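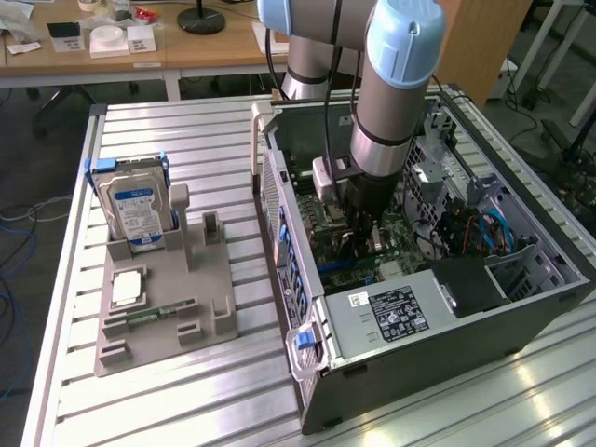
4. Opening the case and finding your way about

Before you start, finish section 3. If the tower is still plugged in, you have not finished section 3.

4.1 Laying the tower down

1. Clear a patch of bench wide enough for the whole tower plus both your elbows. A slatted bench is fine, but small screws will go through the gaps and it is a tedious business getting them back. Put a tea towel or a sheet of card under the spot where you mean to work.

2. Lay the tower on its side so that the removable panel faces the ceiling. Lower it with both hands. The power supply makes one end a good deal heavier than the other, and you will find out which end very quickly.

3. Set your parts tray to the left of the case if you are right-handed. Anything flat with separate pockets will do. The Asik tray has raised posts as well, which are handy for small parts that roll. A saucer also works until you sneeze.

4. Take off the side panel and stand it somewhere you won't kick it. Everyone leans it against the table leg. Don't lean it against the table leg.

Note: Refurbished towers reach us from all sorts of offices, and no two have been kept the same way. Yours may have more dust than the one we used, or a sticker from somebody's stock room. Leave the regulatory label on the power supply alone. It is not decoration, and you may want to read it later.

4.2 What is where

With the panel off and the case on its side, find these before touching anything:

Motherboard. The large green board taking up most of the open space. It stays where it is for the whole of this guide.

CPU socket area. On the board. If there is no heatsink over it, yours has already been stripped, and you can skip section 6 with our blessing.

Expansion slot. Blue on the tower we used. Other boards use other colours, and the colour has no bearing on how well it works, whatever you were told on a forum.

Power supply. The boxy grey unit in the corner. Don't open it. There is nothing inside that you need.

Drive cage. Grey metal with ventilation holes. Expect a bundle of wires in or near it, put there by a person in a hurry.

Drive bay latches. Blue plastic, in a row along the front. On this type of case, blue plastic usually means you are allowed to move it. Green board means you are not.

CAUTION: The edges of the metalwork are sharper than they look. Anouk Leemans, who edited this guide, has asked for this caution to be printed larger. We couldn't make it larger, so please read it twice.

4.3 Sorting the cables

5. Touch a bare metal part of the chassis before you put your hand in. Do it again whenever you come back from making tea.

6. Photograph the wiring on your phone. Take one picture from straight above and one from each side. You will be quite sure you can remember how it went. You can't.

7. Start with the bright blue data cables. Follow each one with a finger to its far end and label both ends with masking tape. Number them, or name them, as you please. We have seen a set labelled after somebody's aunts and it caused no trouble at all.

8. Unplug the data cables by the plug and never by the cable. If there is a small metal clip on the plug, press it as you pull. If it won't come, you are probably pressing the wrong side.

9. Leave the red and black wires plugged in for now. Gather them to one side with a Kiltex strap or a loose bit of string. Loose means you can get a finger under it.

Note: Earlier printings told you to unplug everything at this stage. We had about 400 emails. Vusumuzi Mokgethi answered most of them and would be glad if you followed the present version.

4.4 Freeing a drive

10. Find the latch in line with the drive you want to remove. Work the latch gently and watch which way it wants to go. Some slide and some swing, and pushing a slider as though it were a swinger is how latches end up in the tray.

11. Ease the drive out level. If it sticks halfway, look for a cable you missed in step 7. There is generally one.

12. Put the drive in the tray with its label facing up. Don't stack anything on it, including the manual.

13. If you are fitting a replacement from the Skumen kit, check the part number against the list on the back cover. The drive for this tower is part 323. Part 200 is the bracket on its own, which looks very convincing in the bag and will hold nothing of use.

CAUTION: Don't force a latch. A replacement costs little but takes ages to arrive, and tape is not an approved fixing. We know it holds. It is still not approved.

4.5 Before you move on

14. Look over the board and the floor of the case for stray screws. Tilt the tower a little and listen. A rattle means you have one to find.

15. Check that every cable you unplugged has a label at both ends.

16. Leave the side panel off. You will need to get in again in section 5, where the dust comes out. Have the Araya brush ready, and open a window.

If you have to stop here overnight, cover the open case with a clean cloth and keep cats out of the room. The case is a box, and a cat will draw its own conclusions.

Guide revised 27 October 2026. Replaces all earlier versions of section 4, including the one with the upside-down diagram.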